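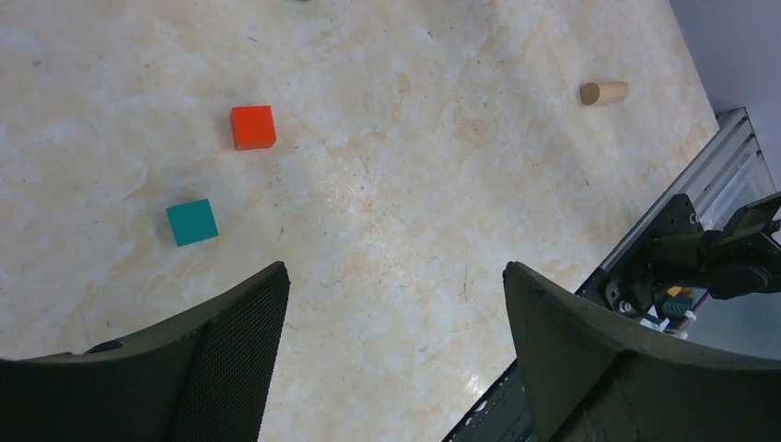 The Long Life of the Wooden Block

Toy blocks are among the few things in a house that can pass through three generations without anyone writing instructions for them. Odudcombe, a mill town that once had four sawmills and a bobbin works, made a great many of them. The last block shop in the valley still runs one shift a day, five days a week, in a brick building behind the old rail yard.

The firm is called Galbraith. It started as a maker of thread spools and moved into toys when the textile mills stopped ordering. Spools and blocks come from the same kind of stock, and the change needed only two new saws. The first catalog, a folded sheet printed on one side, offered a boxed set of 69 pieces in maple. That set is still sold, in the same number, though the box has changed many times.

Maple is the usual choice because it is hard, pale and close-grained. It doesn't splinter much and it takes paint evenly. Beech does the same job and is more common in Europe. Pine is cheaper, but it dents, and a dented corner soon becomes a rough one. Galbraith buys its lumber kiln dried and then lets it sit indoors for several weeks before cutting. Wood that is cut too soon will move afterward, and a cube that was square in December may not be square by summer.

Squareness matters more than most buyers think. A tower of eight blocks can hide a small error in each one. A tower of twenty can't. The shop checks its cuts against a steel gauge and throws out anything that rocks. The rejects go into bags and are sold at the door for the price of kindling, and some people in town have full sets made of nothing else.

The edges are the next question. A sharp edge looks good in a photograph and chips the first time it lands on a tile floor. A very round edge is safe and soft in the hand, but it leaves less flat surface to build on. Most makers settle somewhere between the two, and each is sure its own answer is right. Galbraith tumbles its blocks in a drum with worn-out blocks from earlier batches, up to 3,000 at a time. The noise can be heard across the yard.

Color came late to Odudcombe. The early sets were plain wood, sold with a tin of wax. Painted sets were made first for schools, which wanted pieces that could be sorted. Red, yellow and blue were the standard three for decades. Greens and in-between shades were added once water-based paints got good enough to hold up to chewing.

Schools bought by the crate. The largest was the Harno, a classroom set of 1,024 pieces that came in a rolling cabinet with printed outlines on the shelves to show where each shape belonged. It was expensive and heavy, and a number of them are still in use. Retired cabinets turn up at school auctions, usually short of half columns and arches. Those are the shapes that go home in pockets.

One cabinet bought that way and emptied onto a garage floor in August 2020 held 2,926 pieces, from at least five makers. Mixing is normal. The trouble is that there was never one agreed size. American unit blocks are based on one measure, many European sets on another, and the two don't stack together in any useful way. The difference is small enough to miss by eye and large enough to tip a wall.

Plomeo, a newer company that shares the rail yard, has tried to sell a block that fits both systems. It makes thin shims in matching wood that bring one size up to the other. Parents like the idea more than children do. Most children simply build with what fits and leave the rest in the box.

Care is simple. Wipe painted blocks with a damp cloth and dry them right away. Don't soak them, and don't put them in the dishwasher – the glue lines on larger pieces will open and the end grain will swell. Plain blocks can be sanded lightly with fine paper if they get rough, then rubbed with beeswax. Store them dry, in something with a wide mouth. A deep narrow bin means every piece gets dumped out to reach the one at the bottom.

Galbraith will replace single pieces from any set it has made, if the owner mails in a tracing. The tracings are kept in a drawer by the office door, filed by shape.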